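Dried beans: soaking, salting and what to do with a hard pot
Notes for the evening talk, community kitchen series, February

Slide 1. Start on time. Thank Catherine Carnegie for the room. Mention the handout at the back, and that the quantities are on the handout so people don't need to write them down.

Slide 2. What I'm covering: buying, soaking, salting, simmering, storing. Dried beans only, no lentils. Someone will ask about lentils. They don't need a soak and they cook in half an hour or less, and that's all I'll say about them tonight.

Slide 3. Buying.
Age matters more than variety. A bean that has sat in a warm cupboard for three years may never soften properly, however long you boil it. Buy from somewhere with turnover. Look for unbroken skins and an even colour. A lot of split skins in the bag means they've been dried too hard or handled badly, and they'll turn to paste on the outside while the middles are still firm.
Pass around the two jars. The old ones are duller. Let people handle them.

Slide 4. Soaking.
Overnight in cold water, plenty of it, eight to twelve hours. Beans roughly double in size, so use a bigger bowl than you think. In a hot kitchen put the bowl in the fridge, otherwise they start to ferment and smell sour.
Salt in the soaking water: yes. A tablespoon to two litres. It softens the skins and seasons the bean through. I was taught the opposite by my mother, and so was nearly everyone I've asked. Dougal Lindsay ran the two side by side for the autumn class and 34 people tasted both pots. Most of them picked the salted one.
Drain and rinse before cooking.
Quick soak if you forgot: cover with water, boil two minutes, lid on, leave an hour. Works well enough for soup. I wouldn't do it for salad beans.

Slide 5. The red kidney bean warning. Read this one slowly.
Raw and undercooked red kidney beans contain a toxin that makes people very ill. They need a proper rolling boil for at least ten minutes after soaking, in fresh water. A slow cooker on low does not get hot enough. Boil them on the stove first, then move them over. White kidney beans (cannellini) get the same treatment.
Pause for questions before going on.

Slide 6. Break, ten minutes. 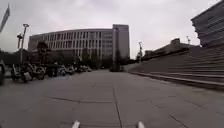
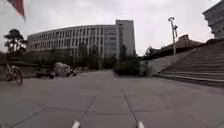 The plaza, grey sky and all.

Slide 7. Simmering.
After the boil, turn it right down. The surface should barely move. A hard boil knocks the beans against each other and strips the skins.
Water about two fingers above the beans. Top up from the kettle, not the cold tap.
Onion, bay, a few peppercorns, a good glug of oil. Garlic can go in whole with the skin on.
Start tasting at 45 minutes. Taste five beans, not one. They don't all finish together, and the pot is done when all five are creamy.

Slide 8. Acid goes in last.
Tomatoes, vinegar, lemon, wine. All of these slow the softening, and if you put them in at the start you can be there all night. Molasses does it too, which is why baked beans take so long. Cook the beans plain until tender and then build the dish.
Hard water has a similar effect. If yours furs up the kettle, a small pinch of baking soda in the pot helps. A quarter teaspoon for a 500 g bag. Any more and they taste of soap.

Slide 9. Pressure cookers.
Ishbel asked me to include this. Soaked beans take somewhere between eight and fifteen minutes at pressure depending on size. Never fill past the halfway mark, and put a spoonful of oil in to keep the foam down. Let the pressure drop by itself. Fast release bursts the skins.

Slide 10. Cost.
A 460 g tin drained gives you not much more than half its weight in beans. One bag of dried fills several tins' worth. I've stopped quoting prices on the slide as they date too quickly. Ask the room what they paid last.

Slide 11. Storing.
Keep cooked beans in their own liquid, up to four days in the fridge. Cool them quickly, in a shallow dish if it's a big batch. They freeze well for three months, again in the liquid, in flat bags or yogurt tubs. Leave some room at the top.
Keep the broth. It thickens soup, and it's good with stale bread and a bit of grated cheese.

Slide 12. Tasting.
Three bowls on the side table: borlotti, chickpea, black. All cooked with nothing but salt, bay and oil. Small spoons are in the drawer with the tea towels. Davina Aitken is on the ladle.

Slide 13. Questions.
Likely ones:
Wind. Discarding the soaking water helps a bit. Eating beans more often helps more. Start with small helpings.
Still hard after three hours. Old beans. Try the baking soda, or blend them for soup.
Sprouted in the bowl. Soaked too long and too warm. Bin them if they smell.

Next month is Úna Egan on pastry. Sign-up sheet by the door.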